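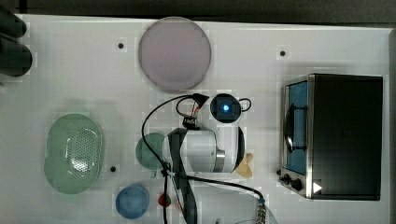

*Test table from overhead: arm at center, toaster oven at right, colander at left.*

# Werkirura Tabletop Kitchen Package, reviewed

September 25, 2021

Werkirura sells the Tabletop Kitchen Package as software plus a set of task scripts for a light robot arm. The arm is not included. The license covers 2 workstations and comes with email support. We ran it at Skovthorpe on one station for 5 weeks, using kitchen items we already had plus a toaster oven.

## Setup

Installation took one afternoon. The package reads arm configuration from a plain text file, and the sample file needed only the joint limits and the tool offset changed. Calibration uses a printed target taped to the table. The routine asks for a set of poses and reports a residual error at the end. If the residual is too high it stops, but the message gives no hint which pose was bad, so the whole set has to be repeated.

Cable routing is left to the buyer. The manual gives it one paragraph. With loops around the upper joints and more cable running down the arm, we had to lower the wrist rotation limits well below the defaults. The planner accepts those limits but has no model of the cable itself. Werkirura should add one, or at least a keep-out volume that moves with the arm.

## Scripts

The supplied tasks are pick, place, stack, open door, close door and turn knob. We logged 1000 attempts across all six. Of those, 211 failed.

Pick and place were the most reliable. Small bowls gave little trouble. Large flat plates were worse: the default grasp approaches from straight above, and a plate lying flush on the table offers almost no edge. Changing the approach angle to a shallow one in the script settings helped. The colander was acceptable when grasped at the rim, but the object detector sometimes placed its center on the perforated area and proposed a grasp there.

Door opening on the toaster oven worked once the handle position was entered by hand. Automatic handle detection did poorly on a dark handle against a steel front panel. Knob turning has no force feedback in this version and simply rotates to a commanded angle.

## Compared with Clerar

We used the Clerar scripts on the same table in May. Clerar has better logs and a usable simulator. Its grasp planner is slower, and it has no door tasks at all. The Eyvindsson add-on for tool changers works with both.

## Verdict

Suitable for a lab that already has an arm and someone who can edit scripts. Not suitable as a first purchase. The next release is listed as adding force-limited knob turning; we would wait for it if knobs or dials matter to your work.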